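Bread and the Home Kitchen
Session seven: why bread goes stale, and what to do with it

Welcome back, and thank you to everyone who brought a loaf last time. The rye with caraway went home in a great many coat pockets, I noticed, and I'm only sorry I didn't get a second slice myself. These notes cover what we talked about in class, with a bit more on starch, as several of you asked and I rather rushed it at the end.

What staling is

Most of us grow up thinking that stale bread is bread that has dried out. Drying is part of it, certainly, but a loaf sealed up tightly in a bag will go stale too, and it will have lost hardly any water by then. The bigger change is in the starch.

Flour is mostly starch, and starch comes in tiny granules. When the dough heats up in the oven the granules take in water, swell and go soft, and the orderly arrangement inside them falls apart. We call this gelatinisation – a long word for something you have seen every time you have thickened a gravy. Once the loaf cools, the starch begins, slowly, to put itself back in order. The long straight molecules (amylose) do this within hours, and they are the reason a loaf needs to cool before it will slice nicely. The branched ones (amylopectin) take days over it, and they are mostly to blame for the firm, crumbly texture of an old loaf. The name for this is retrogradation.

Meanwhile water moves from the crumb out to the crust, so the crust goes leathery while the middle feels dry. Anyone who has kept a baguette overnight knows the feeling!

Where to keep it

Retrogradation goes fastest at fridge temperature, a little above freezing. So the fridge is the worst place for plain bread, although it does hold off mould. A bread bin or a paper bag is fine for a crusty loaf you mean to eat in a day or two. For anything longer, slice it and freeze it on the day it is baked or bought, well wrapped. In the freezer the whole business very nearly stops.

My grandmother kept hers in a drawer wrapped in a tea towel, and I still do this at home, out of affection as much as anything.

Bringing it back

Warmth undoes a good part of the change, which explains why a tired roll comes out of a hot oven tasting almost new. Sprinkle the crust with a little water first and give it 8 minutes or so, depending on size. It won't last, I'm afraid. As it cools the starch sets again, and the second time you have less water to play with, so eat it straight away.

Toasting does the same job on the crumb and adds something of its own. Once the surface has dried and got properly hot, sugars and amino acids react together and give us the brown colour and that lovely smell. This is the Maillard reaction, and we shall meet it again with roast onions and pie crusts. Bread a day or two old often toasts better than fresh, with less water to drive off before the browning can start.

Using it up

Bread too hard for toast still has plenty of life in it. Brunello D'Amico, who took our April session, gave us his panzanella, and his one firm rule was to soak the bread only briefly and squeeze it well. Bread and butter pudding wants the opposite treatment – a long, patient soak before it goes anywhere near the oven. Crumbs can be dried in a low oven and kept in a jar, and they are very good fried in olive oil with garlic and thrown over pasta.

To try at home

Cut three slices from the same fresh loaf. Wrap each one well, then keep one in the fridge, one on the counter and one in the freezer. After two days let them all come to room temperature and taste them side by side, first plain and then toasted. Write down what you notice about the texture, and please do be rude if they deserve it.

Reading: the handout on flour from session two, especially page 14.
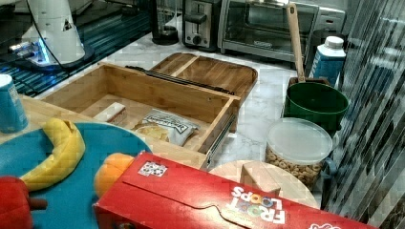 Zuleica Arruda
Course tutor, Gilley Evening Classes
June 20, 2023

A two-slot toaster will do perfectly well for the toasting part, and so will a grill if you keep an eye on it. Use the same dial setting for all three slices and jot it down with your notes. Next time we move on to sourdough starters, so bring a clean jar with a lid and an apron if you have one.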